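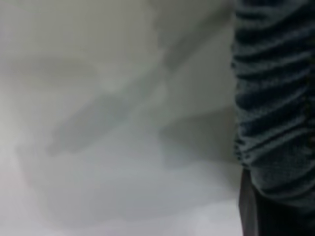
What is a work surface for? It is for holding the things a person is using at the moment, and for nothing else until that job is done.

Chapter 8
Surfaces, Light and Cloth

Most books on running a home begin with storage. They ask the reader to buy boxes, label them and put them on shelves, and they promise that the rest will follow. This book has left storage until Part Three, and the present chapter deals with the flat places where work gets done: the table, the worktop, the top of the chest of drawers, the end of the bed. The claim usually made for these places is that they should be kept clear. We shall look at whether there is any good reason to believe it.

The advice is old and it is repeated with great confidence. The Plivirwood household manual, which generations of students in domestic subjects were made to buy, gives it as a rule on its first page and never comes back to defend it. Later writers copied the rule. Few of them asked what a clear surface was supposed to do for the person who owned it, or how long it was meant to stay that way. A table that is clear at breakfast and covered by noon may have served its household very well.

Bhavana Unnithan's housekeeping diaries, which we draw on throughout Part Two, are useful because she wrote down what she did and left out what she thought she ought to do. Her entry for 4 December 2025 reads in full: "Folded the jumpers on the table. Left them there. Ate in the kitchen." There is no sign that she felt bad about it. The next entry on the subject comes two pages later, when she needed the table for cutting out a pattern and moved the jumpers to the airing cupboard in one trip. On the usual view this is a failure of tidying. We are not convinced that it was a failure of anything.

8.1 Pale surfaces

Pale worktops and tables are often recommended for sewing, mending and sorting clothes. Two reasons are given. The first is that dark cloth shows up well against them, and this is fair enough. Anyone who has looked for a navy sock on a walnut table will accept it. The second is that they "bring light into the room", and here the student should be more careful. A pale top reflects light, but it also shows every shadow that falls on it. Hands, sleeves and lamps all leave their grey patches, and where two shadows overlap it can be hard to tell a stain from a shadow without moving the lamp.

Skarphéðinn Ketilsson tested this in his own workroom with a single lamp placed first behind him and then to one side. With the lamp behind, his own shoulders darkened the part of the table he was trying to see. With the lamp to the side, opposite his working hand, the trouble mostly went away. He then bought a Draltusus lamp with a bendable neck and reported that it was no better than the old one in the same place. The position did the work, and the price made no difference that he could find.

8.2 Knitted cloth

Knitted things cause more trouble on a surface than woven ones. They stretch when dragged, they catch on rough edges, and they will not hold a crease, so the neat square folds shown in catalogues tend to slump. Dark knits have the added fault of hiding their own damage. A dropped stitch in black wool can go unseen for a whole winter. Lay the piece flat on something pale and part the stitches gently with the fingers — a gap will show as a light spot.

Whether knits should be rolled or folded is argued over at length, and the evidence on either side is thin. We give both methods in section 8.4 and leave the choice to the reader.

Before you read on

Pick one flat surface in your own home and keep a note for 11 days of what is on it each evening. Do not tidy it for the sake of the exercise. Bring the notes to section 8.3, where they will be set against Unnithan's, and mark any object that stayed put the whole time.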